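Ticket 637 -- hand gripper, left jaw closing late, pads not meeting square
Print this page | E-mail this ticket
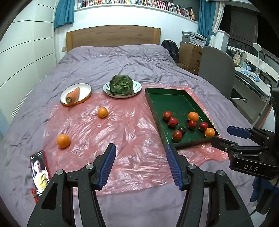

Status: open, waiting on part. Unit 11, the left-hand one of the pair. Fault first noticed in July, got worse since. Logging as I go so excuse the typing.

Symptom -- squeeze the trigger, right finger comes in straight away, left one hangs back then catches up with a jump. Fruit gets shoved sideways before it's held. Apples worst, they roll. Flat things like a plate rim are fine mostly. Recorded jaw width also reads open when the jaws are plainly touching, off by 6 on the readout, always same direction.

Checked so far:

09.20 -- Power off, cable out. Worked the jaws by hand. Slight gritty feel on the left side near full open, nothing on the right. No play at the mounting block.

09.35 -- Pivot caps. All four on, none spinning. Took the two left ones off, dry underneath and a bit of fluff in the front one. Cleaned with a cotton bud, one tiny drop of the light oil, wiped off, refitted. Gritty feel mostly gone. Lag NOT gone.

09.50 -- Pads. Blue ridged ones, both sides. Left pad had crept up on its backing, you can rock it with a thumbnail. Peeled it, cleaned off the old glue, new double-sided tape, pressed for a few minutes. Sits flatter. Used Braseck tape as that's all we had in the drawer, if it lifts again go back to the proper glue.

10.15 -- Swapped the trigger cable with the one off the second unit. No change. Swapped back. So not the cable, please stop ordering cables.

10.30 -- Re-zero. Jaws fully shut, hold, save. Then fully open, hold, save. Width now reads right at shut. Still drifts after a bit of use, did 76 open/close cycles and it was out again by the end, less than before though. Wrote it down, see sheet in the case.

10.55 -- Compared with second unit side by side. Second one closes even, both fingers arrive together. Swapped left linkages between the two units and the lag FOLLOWED the linkage. So that's the culprit I think. Looked at it under the lamp, cant see a crack but the front hole looks slightly oval next to the good one. Linkages put back where they came from.

Tried picks on the bed layout after all that. Apples and small oranges out of the green tray, carrot off the plate. Carrot ok if you come at it across, not along. Leafy veg ok. Plum slipped twice then held. Plastic sheet snags under the finger tips if you go in too low -- come down a touch higher, or tape the sheet flatter, the duvet lets everything sink.

Not tried -- new spring. Got one from Theodorakopoulos but it's the stiffer sort and I dont want to mask the real fault.

To do
- linkage, left front, order from Hinier (ask for the pair, they wear together)
- re-zero again AFTER fitting, not before
- check pad tape at end of the day
- strap on the other unit is hanging loose, tuck it in before it gets caught in the jaws
- update the width numbers on the sheet, old ones crossed out

Workaround until part comes: close slowly, half squeeze, wait for the left finger, then full squeeze. Re-zero at the start of every run. If reading is off at shut, stop and re-zero, dont carry on and fix it later.

Update, 15.40 -- Hinier have the linkage but only in the older finish. Fine, said yes. Altton quoted as well, dearer and slower. Pad still stuck down so far. Leaving ticket open til it's fitted and I've done another 76 cycles on it.

Print this page | E-mail this ticket

Related tickets
Width reading jumps when cable is moved
Finger pad peeling, right side
Trigger sticks at half squeeze
Pivot cap missing after transport
Re-zero wont save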